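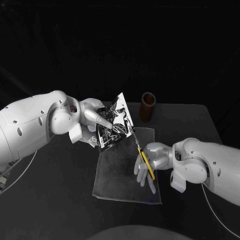
Re: [brilska-authors] Save files after the September update

Search the archive Go Advanced

> My game is out on two stores and players keep asking if their old
> saves will load in the new interpreter. Mine has 12 chapters and
> the autosave is written at the end of each one. Do I need to
> rebuild, or can I leave it alone?

You need to rebuild, but you don't need to change any source. Brilska 4 writes the room table in a different order, and a game compiled with 3 will load an old save and then put the player in the wrong room. Muvgate was hit by this in testing. The text looked fine until the first locked door. 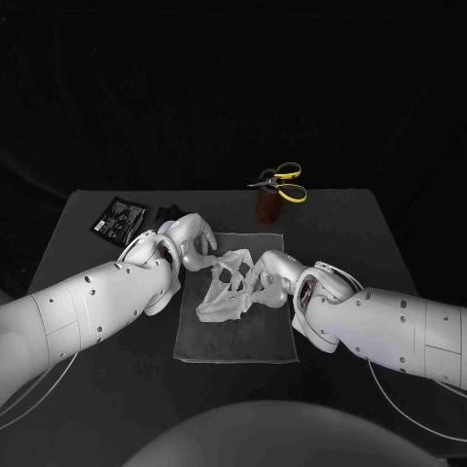 Compile again with the compatibility switch on and keep the same game ID. Old saves are then converted on first load and the original file is kept next to the new one. I ran 3,000 saves from Cardoso through it and all of them opened in the right room.

1. Keep a copy of your old build. The stores will want it if you have to roll back.

2. Check any puzzle that uses a timer. Timers restart at zero after conversion.

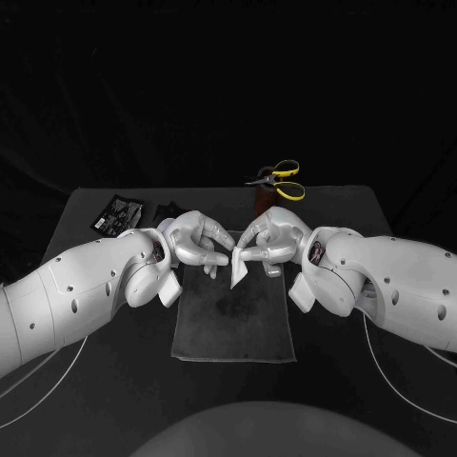

3. Put a line in your release notes about the first load being slow. On the phone version of Kundeo it took 12 seconds.

The switch is off by default in the current installer. I've asked for that to be changed.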